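Plimard Soil Notes: README

Maintained by Kibet Langat. Last change in March.

The folder holds the soil and watering records from the Plimard garden plots, together with the short kitchen windowsill part that we added later. If you only need the pH table, open soil_ph.csv and skip to "Columns" below. 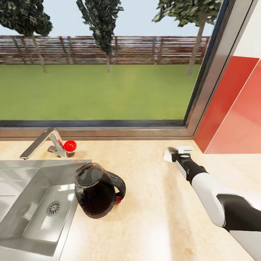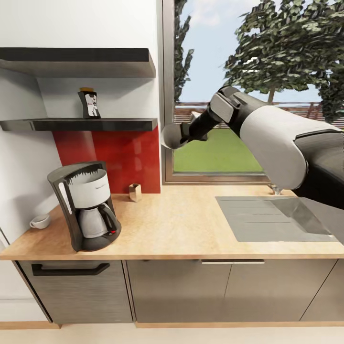
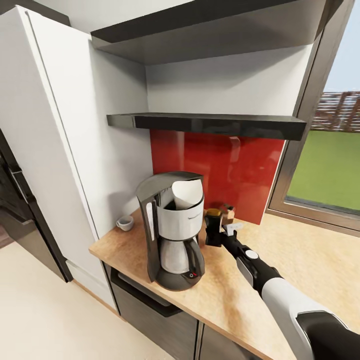
What is inside

soil_ph.csv: 84 rows, one row for each sample.
water.csv: irrigation water, 12 rows, one for each month.
beds.txt: short notes on each of the 16 beds, in free text.
windowsill.csv: herbs in pots, same columns as soil_ph.csv but without depth.

Columns in soil_ph.csv

bed: number of the bed, from 1 to 16. The numbers go from the gate to the compost heap.
depth: "top" or "low". Top is the first hand of soil after the mulch is moved away. Low is under the main roots.
ph: value after the sample was mixed with distilled water and left to stand. One decimal.
texture: sand, loam or clay, judged by rubbing the soil between the fingers. I am not a trained person in this, so please take it as an opinion.
crop: what was growing on the sampling day. Empty means the bed was resting.
added: compost, sulfur, lime or nothing, in the season before the sample.

How the samples were taken

Each sample is a mix from several places in the same bed. We avoided the borders, where old mortar from the wall falls into the soil and makes the value higher. Sampling was on Thursday mornings, before watering. The soil was dried on newspaper, passed through a kitchen sieve and stored in paper bags.

Two meters were used. The first, which we call Lacroix in the files, was replaced after its glass tip broke. The second is called Skodov. Both were checked with buffer solutions before every session. The column "meter" was forgotten in the first version and it is filled now.

Known problems

Bed 2 was dug again in the middle of the season, so top and low are mixed there.
The blueberry rows in beds.txt use the old bed names from the Surnumura plan. I did not have time to change them.
In water.csv the value for August is from the rain barrel, the other months are from the well.
Some crop names are in plural and some are not. Please clean them before you make groups.

Use

You can copy and change the files freely. If you find a mistake in a row, write to me with the bed number and the depth.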